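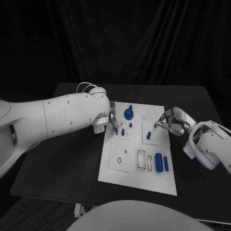

Two-finger gripper or five-finger hand for small peg insertion?

Posted in End Effectors & Tooling
November, by Melati Rahman

I have a two-arm setup and a peg board, and a budget holder who wants one answer by the end of the month. The parts are blue printed pegs of assorted widths, a gear, and a couple of blocks that go into slotted frames. So far I've run a slim parallel gripper and a Wodar five-finger hand on the same board. The gripper got 42 of 68 insertions. The hand got 9, and looked wonderful doing it. Visitors adore the hand. They film the hand.

Is this a fair comparison, or am I asking a pianist to thread a needle in mittens? Same Voltatine controller for both, same wrist camera settings, no force feedback yet. I'm mostly losing the thin pegs. The gripper jams them at the rim of the hole and the hand rolls them between its fingers until they leave.

Themis Giannakopoulos

Fair enough for pegs, yes. Pegs are what parallel grippers were born for. Two flat surfaces, one closing direction, and you know where the peg is once it's held. With five fingers you've got a lot more places for it to be.

Before you give up on the hand, check where it's coming from. Most people start with every finger closing at once, and the ring finger arrives and knocks the peg over. Park the last three fingers open and pinch with the thumb and index only. You've then spent a great deal of money on a two-finger gripper, but the score improves.

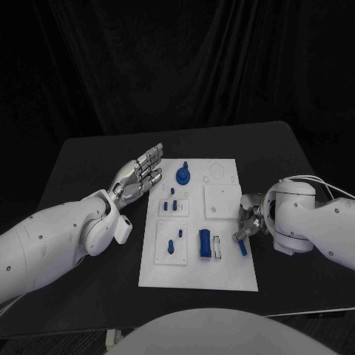

Also run the thick and thin pegs as separate tests. One total hides everything. I did a month of runs on a Tsoukalas hand before I split them up, and the thick pegs had been fine the whole time. And put the tall block in its own column too, it tips for completely different reasons.

For the rim jams on the gripper, try a small spiral search at light contact before you push. You'll want force sensing at the wrist for that. Without it you are just stirring.

Svatopluk Vondráček

get the gripper. I had a five finger hand for a year and what it did best was wave

Dagmar Sýkora

Agree with Themis on the pinch, less so on the controller. We had a Voltatine and the default closing speed was far too quick for printed parts, so the peg was already crooked before the arm moved. Turn it way down and redo both tests. I'd also chamfer the ends of the pegs if you're allowed to touch them. If it's a standard board and you aren't, then I never said that.

Jurkley used to sell rubber fingertip covers that helped with the rolling. They wear through after 2000 grasps if you're lucky, and they smell like a bicycle shop.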